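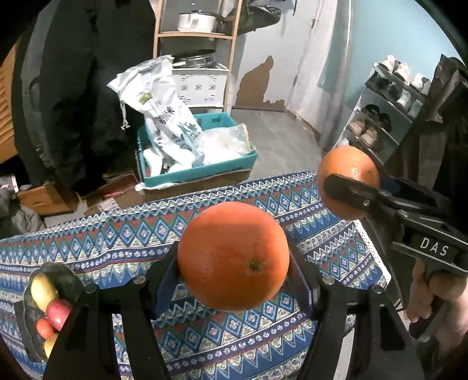 March 9, 2023. Open day notes, the Letham visit. Writing this up same evening before I lose it, Birgit has the other half in her book and we should compare. Fruit first because that was what people came for and what they asked about on the way out. Two hand-held grippers, an orange in each, over the zigzag tablecloth with the bowl to one side. Fingers either side of the fruit, dark blue pads doing the holding. Patterned cloth is a nice hard background, more of that please. Our plain gray bench makes everything look easier than it is.

Who came: 17 signed the sheet, from Letham mostly, 2 from Grakier who stayed to the end and asked good questions. Sheet is in the blue folder.

Running order, as it really went, not as printed:
-- intro talk, Ruan. Too long by half (his words). Cut the funding slide.
-- hand-held demo, me and Birgit
-- let visitors try
-- replay of older recordings on the big monitor
-- coffee, then questions

Hand-held demo. Pick, hold, hand across, put back. Oranges behaved. Glossy peel worried me beforehand but grip was ok with the finger pads as they are, no change needed. Closing too hard is still the thing everyone does in their first minute, me included. Birgit's trick: say "egg" out loud before you close. Silly but it worked on the Grakier pair right away.

Apples slipped more than oranges. Banana ok if you take it in the middle, hopeless at the stem end. Lemon I didnt get to.

Visitors trying. Went better than expected. Left-handers had trouble with the trigger, same complaint as at Drotthorpe last year and we still havent done anything about it. Put it on the list for real this time. One woman did a whole bowl out and back in without a drop, faster than me. Asked her to slow down so the others could see what her wrist was doing -- she keeps it almost locked and moves from the elbow. Want to try that in our own sessions and see if the tracks come out smoother.

Kids (there were a few, not told in advance) want to throw. Soft fruit only next time.

Replay part. We have 1,168 recordings that passed the check so far, I said so and someone asked what we need. Ruan said another 1,000 would be comfortable. Don't know where he got that, ask him. He also promised a second visit in May, so that is now a thing we are doing. Replay on the monitor stuttered twice, blame the laptop, the files are fine when I open them here.

Questions worth keeping:

Why two hands? Handing over, and anything that needs holding still while you work on it. Peeling came up. We have not tried peeling and I said so.

Does it know how hard it is squeezing? No. It knows how far the fingers are open. Ruan gave a long answer, mine was shorter.

Could it do dishes? Wet stuff not yet. Birgit thinks a rubber sleeve would get us there, I think the sleeve would be off in ten minutes. Not settled.

What happens to a bad recording? Flagged and kept. The Grakier people liked that, they throw theirs away and regret it.

Someone wanted to know about the Liao method for lining up the left and right tracks. I explained it badly. Should have a drawing ready, two lines and an arrow would do it. Ruan can draw, I can't.

To fix before May:
-- drawing for the track alignment
-- trigger for left hand users, see above
-- second monitor or at least a longer cable, back row saw nothing
-- spare finger screws in a bag ON the table and not in my coat
-- check the clocks on both grippers before people arrive. They were out of step again this morning and I only caught it on the test run. Reset both, fine after that
-- softer fruit, more of it, peaches if there are any
-- name tags

Time: hand-held part planned for half an hour, took nearly double. Nobody minded but coffee was cold. Would drop the replay to five mintues and give the rest to the trying.

Birgit copying files over tonight. Do not wipe either card until she says so. Ruan to write the thank you mail to Letham and cc us both.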